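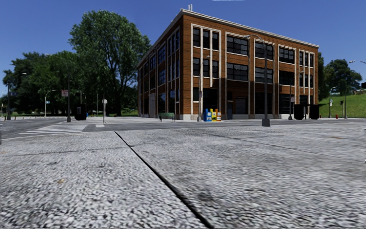 Re: Grass snakes and slow-worms at the Prirthorpe allotments

List archive > Wildlife and Public Places > Reptiles and amphibians

Previous message | Next message | Thread | Search

From: Kelly Tunstall
To: Prirthorpe Wildlife Liaison list
Copied: Ama Essien; Damian Hauser

Dear members,

I write on behalf of the Liaison Office in reply to the message from Leif Rustad, the relevant part of which is quoted here for those who joined the list after it was sent.

> Members will have heard that a large grass snake was found in the
> Trota Lane allotments and was carried off in a feed sack by two
> plot-holders who took it for an adder. It was struck with a rake
> handle before a neighbour stepped in. I should like to know three
> things. Is the snake alive? Does the Office intend to act against
> the persons concerned? And why has the warning notice at the lower
> gate been missing since February?
>
> I have held plot 114 since 1985 and have seen grass snakes on the
> site in most summers. I have never known one to harm anybody.
>
> Leif Rustad

I shall take the questions in the order in which they were put.

The snake is alive. It was collected the same evening by Macarena Huenchumán, who holds the reptile rota for the eastern side of the district, and was examined at the Rüegg surgery. It had bruising behind the head and a shallow cut along one flank. The surgery has advised that it be kept quiet until the cut has closed. It will then be released on the Flevasau side of the railway, within reach of the ponds from which we believe it came. Members are asked not to telephone the surgery for news. Any change will be posted to this list.

On the second question, the Office has no power to penalise anyone. Grass snakes are protected by law against deliberate killing and injury, and a report of the incident has been passed to the police with the statement of the neighbour who intervened. Damian Hauser is the point of contact. Both plot-holders have spoken to him and have been frank about what took place. They were frightened, and one had a small child on the plot at the time. I would ask members not to name either of them on the list. Two messages which did so have been removed from the archive.

On the third question, Mr Rustad is correct. The notice at the lower gate came down when the post was replaced and was not put back. The omission is ours. A new notice has been ordered, with drawings of the grass snake, the adder and the slow-worm side by side, and Ama Essien has agreed to check the wording before it is printed. The earlier version described the yellow collar of the grass snake but made no mention of the zigzag marking of the adder -- several members had complained of this, and they were right to do so.

Until the notice is in place, plot-holders who come across a snake should stand back and leave it a clear way out. Please do not attempt to lift it, cover it or move it with a tool. A grass snake which is cornered may hiss, give off a foul smell or lie on its back as though dead. It should be left alone in each case. If the animal is injured or caught in netting, ring the rota on extension 531, which is answered until 4 in the afternoon. Messages left after that hour are heard the next morning.

Compost heaps should not be turned before the end of the hatching period. Loose fruit netting should be taken up when it is no longer needed -- two slow-worms were cut out of discarded netting on the upper plots last season, and one did not survive.

Mr Rustad has also offered his own records of sightings, which we have accepted with thanks. Others who keep such notes are invited to send copies to Ms Essien, giving the plot number and the month where these are known.

Yours faithfully,

Kelly Tunstall
Liaison Office, Prirthorpe

Filed under: Reptiles, Allotments, Notices

Contact the list owner | Archive rules | Back to top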